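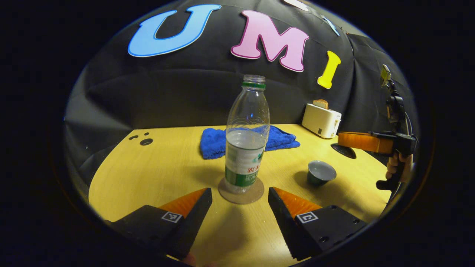 Trormont, 17 June 2019

Visser Under-Counter Water Filter, Model 126

The Visser 126 is a single-cartridge filter for cold drinking water. It fits in the cabinet below a kitchen sink and feeds its own small tap, so the main faucet keeps its full flow. Gustoreck has stocked it since November.

The cartridge is a carbon block rated for 3,000 liters. Change it when the flow at the tap slows down or when the rated volume is used up, whichever comes first. Replacement cartridges are sold singly. The older Runutard cartridges have a different thread and do not fit this housing.

In the box
Filter head and housing
One cartridge
Tap with base plate and washer
Wall bracket and two screws
Housing wrench

Refilling bottles
The tap spout is 175 mm high and turns to either side. Most clear plastic water bottles stand under it upright. Taller sports bottles have to be tilted.

Installation
Turn off the cold supply and open the faucet to release the pressure. The tap needs a 16 mm hole in the sink or countertop. Leave a hand's width of space under the housing for cartridge changes. Run the tap for five minutes before the first drink.

Not suitable for hot water lines or untreated well water.

Spare parts and trade orders: Fatima Shezi, parts counter
Installation questions: Pravesh Jacobs, service desk

Orders placed before noon ship the same day. Unopened cartridges can be returned with the receipt.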